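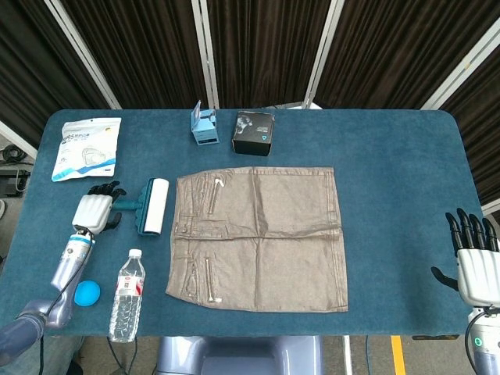

A short coated-fabric skirt laid flat, with a lint roller to the left.

Coated fabric is ordinary cloth with a thin layer of something else on top, usually a plastic or a wax. I've been editing this entry for 8 years now and I still get excited about it! The coating changes how the cloth hangs, how it sheds rain and (my favorite part) how it catches the light.

Wax came first, mostly on sailcloth and work coats. Polyurethane took over later for clothes since it's lighter and bends nicely. In Prindham, where I grew up, the Cormier mill ran 21 coating lines at its peak and sold most of its cloth to raincoat makers — my aunt wore one of those coats every March.

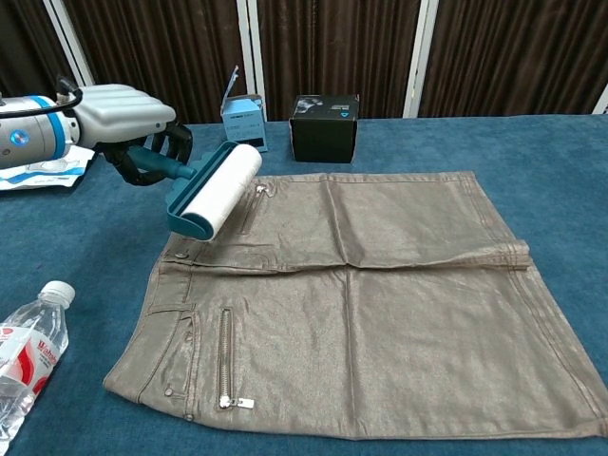 Lint roller beside a folded skirt with a metallic sheen.

Care is where people write to me the most. Go easy on heat, please, as an iron can melt a plastic finish. A sticky roller picks up fuzz well enough, but try it on an inside seam first if the coating is old. Pilar Cáceres keeps a 50-year-old waxed jacket going with a damp sponge and a fresh coat of wax each fall.

See also: Oilcloth, Waxed cotton, Brondau finish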